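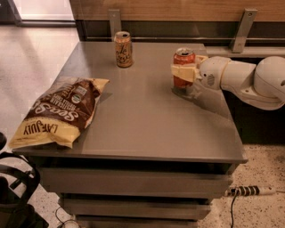 A visitor to the last open day told us afterward that she would have stayed another hour if someone had let her pick the next thing for the arm to grab. We heard that more than once, so this edition of the guide has a visitor's choice step. Please use it!

Section 4. Running the Snack Pick at an Open Day

The Snack Pick is the demonstration people crowd in for at Pleltham. The arm reaches over a cabinet top, closes its fingers on a drink can, and lifts it. Everybody knows what a can is, so even small kids see right away what the robot is trying to do (and they cheer when it gets there).

Before the doors open

1. Clear the cabinet top and wipe it dry.
2. Start Cliltari on the control laptop and load the profile named Czarnecka. The hall profile is for the big stage and reaches too far.
3. Set out 3 items: two cans, standing up, and one bag of chips lying flat. Leave a good hand's width between the cans.
4. Set the speed to Visitor. It feels slow when you're used to the lab, but people love being able to follow the fingers in.
5. Run one full pick and return with no guests in the room.

Note: Use full, unopened cans for the lift. An empty one dents under the standard grip, and the next pick tends to slip.

With guests

6. Welcome the group and point out the stop button. Have one grown-up guest press it while the arm is idle, so they hear the click.
7. Ask a guest to choose a can. Select it on the Cliltari screen and press Go.
8. Let the fingers close and hold for 4 seconds before the lift. This is the moment for questions!
9. After the return, invite a second guest to move the cans, then go back to step 7.

CAUTION: Press Stop before anyone reaches over the cabinet top. A paused arm can start again on its own when the timer runs out. A stopped arm can't.

CAUTION: Cords on the floor near the cabinet are a trip hazard. Keep guests on the open side, and never let anyone step across a power strip.

Note: The chip bag is for the final round only. Lower the grip setting first, and tell the group it may take a few tries. A missed grab is fun to watch, and you can show them how Demeck picks a new angle for the next attempt.

Closing down

10. Send the arm to Rest and wait for the tone.
11. Switch off at the control box, then at the wall.
12. Write the number of picks in the log. The arm needs its finger pads checked every 100 picks, and a busy open day gets through those fast.

If the arm stops partway to a can, see Section 5.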